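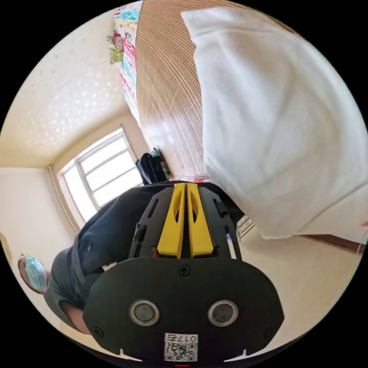 Members' News > Around the Rooms > Storage and Laundry

Small textiles: sorting, pairing and where to put them down

By Leonie Fairweather
March
Reading time: 2 minutes

The spare clothing store at Beddoe now holds 2,931 catalogued items. Most of the handling time goes into the smallest of them. Coats and trousers are quick to identify, fold and shelve. Socks, gloves and infant garments are slow, and they account for most of the entries corrected at the last stocktake. Gwawr Yorath has revised the sorting procedure, which applies from the start of next month.

Sorting is to be done in daylight where possible, near a window. Black, navy and charcoal are hard to separate under the ceiling lights, and mismatched pairs have been traced to evening sessions. If sorting must be done after 4 pm, set the dark items aside and leave them for the morning.

Each batch is limited to 60 pieces. Tip the batch out, pull the knitted items first and keep them apart from woven ones. Knits catch on zips and hook fastenings, and a pulled thread moves a garment from the shelf to the mending box. Patterned knits go face up so that the pattern can be matched without unfolding.

Check linings before folding. A plain grey piece may have a coloured inner layer, and the catalogue records both colours. Open the item at the seam edge, note the lining, then flatten it. Crumpled pieces should be pulled straight from the two ends and laid down. Pressing them by hand from the middle sets the crease.

Dark clothing may be piled on a cardboard surface while a batch is in progress.
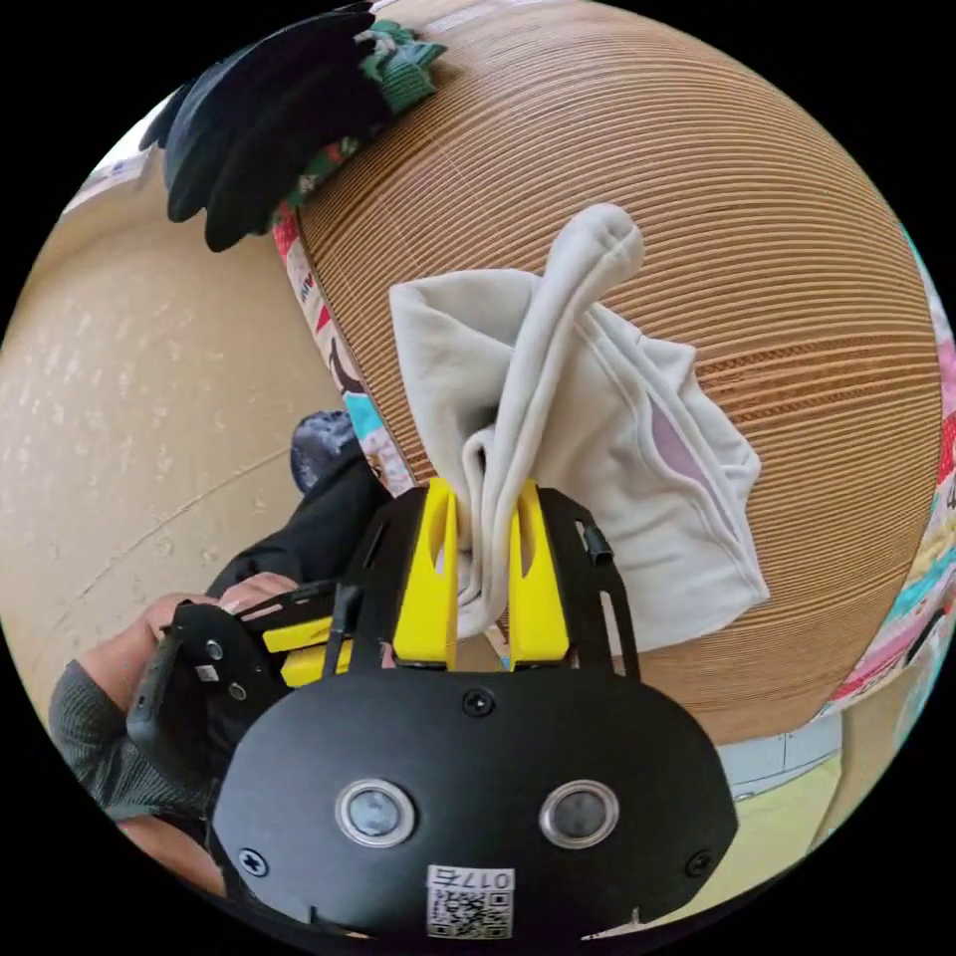
Corrugated board is acceptable for this purpose provided it is dry and the fabric trim around its rim is sound. Loose trim frays and sheds fibres onto dark cloth. Brush the ridges along their length with the soft brush; brushing across them lifts the paper. Nothing damp is to be left on board overnight.

Shoes stay off any surface used for clothing. Tomos Llewellyn has cleared 2 lower shelves for footwear, and the Galtetti bins previously used for shoes will be relabelled for single socks. Singles are held until the end of the following month and then go to rag.

Jaime Neves has ordered 500 swing tags to replace the adhesive ones, which leave residue on ribbed cuffs. Tie tags through a seam loop where there is one. Do not pin through knitwear.

Corrections to catalogue entries go to Theda Görtz, with the shelf number and the item's outer and lining colours.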